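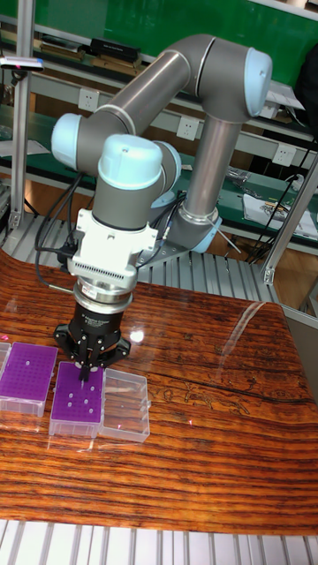 Tip boxes with purple tops, and an empty clear one beside them.

Call for participants: does refilling pipette tip boxes save anything?
Posted Jul 30, 2020

Every supplier we deal with now says labs should refill their tip boxes instead of throwing them out. Less plastic, lower cost, no extra work. We would like to believe it. So far the evidence we've been shown is a Fesik sales sheet and a slide from Veloso with no units on one axis.

The Jornbridge bench group is looking for people who handle tips most working days and are willing to keep a plain record of it for 90 days. Students, technicians and lab managers are all welcome. You don't need to be in favor of refilling. If you tried it once and gave up, we especially want you.

What you would do:
Refill your used boxes by whatever method your lab prefers, and write down how long it takes.
Note any tips that are bent, dropped, or seated badly enough that you pulled them.
Put empty boxes aside until you have logged them, including the ones you would normally toss because the lid won't close.
Fill out a short form at the end of each week. It has 3 questions and a space for complaints.

What we can't promise is a clean answer. Last year's pilot at Gustlow collected 2,646 entries, and a good share of them were useless – people wrote "fine" in every column. Please don't do that. A blank is better than a guess.

Sterile work is excluded for now. We have heard the claims about autoclaving refilled boxes and would want to look at those separately.

There is a one-time payment of $115 for completing the full period. Partial records are paid in proportion. No supplier is funding this, and none will see the results before participants do.

To sign up, write to Joana Cordeiro in the Jornbridge office. Say which tip sizes you use, what happens to your empty boxes at present, and whether anyone else refills from the same shelf. Shared shelves are all right – we just need to know.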